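4. Putting down the Vurnlow dance floor

The floor comes as 18 panels and 16 edge strips. If you have 16 panels and 18 edge strips, you have counted them the wrong way round, as we all do.

1. Sweep the stage. Then sweep it again where the last company did their snow scene.

2. Lay the first panel upstage left, smooth side down, and work across towards the wings.

3. Push each tongue into its groove until it clicks. Two people make this quicker, provided only one of them is giving orders.

4. Fit the edge strips and tape every join.

Note: Leave the floor for nearly two hours before anyone dances on it. Dancers will say they are only marking. They are not.

Caution: No rosin. It clogs the joins, and the Dundberg cleaner will not shift it.

Caution: Tap shoes need the Myklebust overlay, sold separately. Ronja Blomqvist, who wrote our first manual, left this out and still gets letters.

5. To take the floor up, start downstage right and follow the steps backwards. 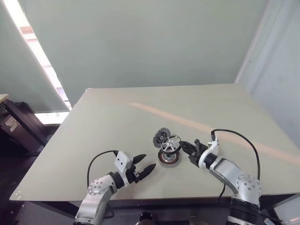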